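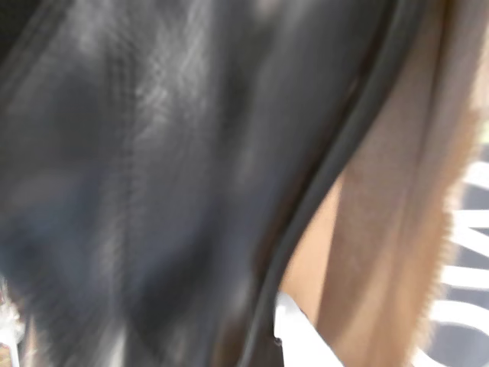
Kátia Coutinho wrote in to ask whether a frayed edge on a fabric or felt strip means the whole piece has to be replaced, or whether trimming will do. She has two strips in service, both in tan, and one of them has started to shed fibers along its full length.

Trimming will do in most cases. The deciding factor is where the loose fibers start. If they come only from the cut edge and the body of the strip still lies flat and holds its thickness when pressed, the material is sound. If fibers pull out of the face when a piece of masking tape is laid down and lifted, the strip has reached the end of its life and a trim will only move the problem inward.

The same question has come up several times since the July issue, so the procedure we use at the Rorkisham workshop is set out in full.

Take the strip off if it can be taken off. Brush the edge with a stiff nylon brush, always in one direction, outward from the body of the material. Brushing back and forth lifts fibers that were still anchored. Vacuum the debris before cutting, or it will get under the rule and throw the line off.

Lay a steel rule along the strip and set it just inside the deepest point of the fraying. Cut with a new blade in two light passes. A single heavy pass drags the lower fibers and leaves a fuzzy underside that looks fine from the top for a week or so. Scissors are acceptable for short lengths, but over a longer run the line wanders. Eduardo Marquez prefers a rotary cutter and gets a cleaner result on thick felt – the rest of us have not been able to match it on canvas.

Seal the new edge according to the material.

Wool felt: no sealant. A clean cut is stable enough, and most adhesives leave a hard ridge that cracks when the strip is folded.

Synthetic felt: a warm iron through a pressing cloth, edge only. Test on the offcut first. Too much heat turns the edge shiny and brittle.

Canvas: diluted fabric glue, worked in with a small brush from both faces. Keep the glue line narrow. Let it dry flat under a weight with baking paper on both sides. A turned hem is stronger but doubles the thickness, and that often rules it out where the strip has to sit beside a raised lip or molded rim.

Cardboard: we do not recommend repair. The layers have usually begun to separate by the time the edge goes furry. Cut a new one.

On the subject of rims, check the part that the strip sits against before putting anything back. A hard plastic lip with a nick or a molding flash on it will chew through a new edge as quickly as it did the old one. Run a cotton swab along it and look for caught threads. Take down any high spot with 900 grit paper used wet, and wipe the surface dry. Glossy black finishes show every scratch from this, so mask the visible face first and work only on the inner side of the lip.

The Imero glue that we listed in July under stock number 381 is now supplied in a smaller bottle. The contents behave the same way at the same dilution. Vinport felt strip in tan is still available from the parts shelf in a width of 38 mm, uncut. The older Tiongson strip has a slightly coarser face and should not be butted against it, as the color difference becomes obvious once both have been brushed.

Kátia also asked about storage. Keep spare strip rolled with the face outward, tied with cotton tape and out of direct sun. Folded stock keeps its crease, and the crease is where the next round of wear begins. Pale patches on an exposed fold can be fading or abrasion. The tape test tells them apart.

Offcuts longer than a hand are worth keeping for trial cuts. Please put them in the drawer under the cutting table, with the material written on the back in pencil.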